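Who Reads the Burn Notice? Smoke Messages and Their Audience in Edville
Final report, Community Hazards practicum
Author: Abdelilah Kettani
Supervisor: Heiðrún Norðdahl

1. Background

Every March the land managers on Marras Ridge set fire to part of it on purpose. The idea is sound and old. Burn the dead grass and brush while the ground is still damp and the wind is behaving, and there is less of it to burn in August when nothing is behaving. The town of Edville sits below the ridge and receives the smoke.

It also receives a notice. The notice is posted the evening before a burn on the district's web page, sent by text to anyone who has signed up, and pinned to the board outside the post office, where it competes with a lost cat and several firewood sellers. In spite of this, each burn day produces a run of emergency calls from people reporting that the ridge is on fire. They are correct, and it is hard to argue with them.

My project asked a small question: when residents see smoke, what do they already know, and where did they get it? I had planned a larger question involving evacuation behavior, but my supervisor pointed out that I had one semester and a bicycle.

2. Method

I printed 700 one-page surveys and delivered them by hand to mailboxes and front doors in the two neighborhoods closest to the ridge, Rallumby and the streets below the old mill. I then learned that putting things in mailboxes is against federal rules, and delivered the rest to front doors only. The total that ended up on doorsteps was 600. The remainder are in my closet and may be had on request.

The survey asked whether the household had heard about the most recent burn before seeing smoke, how they had heard, what they did when they saw it, and whether anyone at home had trouble breathing on smoky days. There was a blank space at the bottom marked "Anything else?" which I would advise future students to make smaller.

I also sat in on 3 burn-day shifts at the district office and listened to the non-emergency line with permission. No names or numbers were written down. Finally, I read the notices themselves, going back as far as the web page allowed.

3. What the notices say

The standard notice opens with the legal authority for the burn. Next comes the unit name, which is a letter and number code used by the crew. The acreage follows, then the fuel type, then a sentence about weather windows. The words "you may see smoke" arrive in the fourth paragraph. On a phone, that is two full swipes down.

The unit codes deserve a mention. No resident I spoke with could place one on a map. One man in Rallumby had assumed for years that "Unit B4" was a time, as in before, and wondered before what.

The text message version is shorter but worse. It gives the code, the date and a link. The link goes to the notice described above.

4. What residents said

Most of the people who wrote back had not read the notice before the burn. Of those who knew about it anyway, the most common source was a neighbor, followed by a Facebook group called Momska, which was started for trading children's clothes and has grown into the town's main public safety channel. Members post a photo of the ridge, somebody asks if it's the planned one, and somebody else says yes. The whole exchange takes a few minutes. It has no legal authority and mentions no fuel types.

Signing up for the texts did help, in a way I didn't expect. Subscribers didn't open the link much more often than anyone else opened the web page. They saw the message arrive, took it to mean "something to do with fire," and checked Momska.

Households with asthma or other breathing trouble were the keenest readers and the most annoyed. What they wanted was the hour the smoke would reach them and the hour it would leave. The notice has never included either one. The crew boss told me this was because smoke doesn't keep appointments, and I take the point, but several residents said a bad estimate would still beat the acreage.

Under "Anything else?" I received opinions on the fire tax, the school bus, my handwriting, and one complete recipe for venison chili.

5. The trial notice

With the district's agreement I rewrote one notice. It started: "Smoke tomorrow from a planned burn on the north side of Marras Ridge. You don't need to call it in." Then came the hours of ignition, a plain description of where the unit is ("above the water tank"), advice on closing windows, and a phone number. The legal authority moved to the bottom, where it seemed comfortable.

It was used for a single burn. Calls to the line were fewer than on the earlier shift days, but the burn was also smaller and the wind carried most of the smoke the other way. I can't claim the wording did it. The dispatcher felt it did, and she has been answering that phone a lot longer than I have been writing reports.

6. Limits

The people who answer a survey on smoke are people who have feelings on smoke. I delivered on foot and skipped 2 long driveways with dogs, so the views of dog owners with long driveways are thin in the data. I wrote the survey in English only, a mistake I was told about early and should have fixed earlier.

7. Recommendations

Put the smoke first and the statute last. Swap unit codes for landmarks. Give an estimated time, with a warning that it is an estimate. Ask the Momska moderators whether they would post the notice the night before, since they will be discussing it the next day regardless. Run the trial wording for a full season before anyone, including me, says it works. 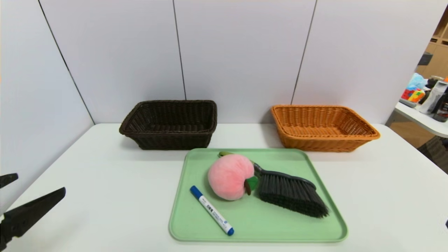
Heiðrún Norðdahl wrote back that section 5 was the part the district would read, and that it should therefore say outright how the wind was blowing on each of the earlier burn days too. She also asked for the old notice and the new one to be printed side by side in an appendix, and said the chili recipe could stay out of it.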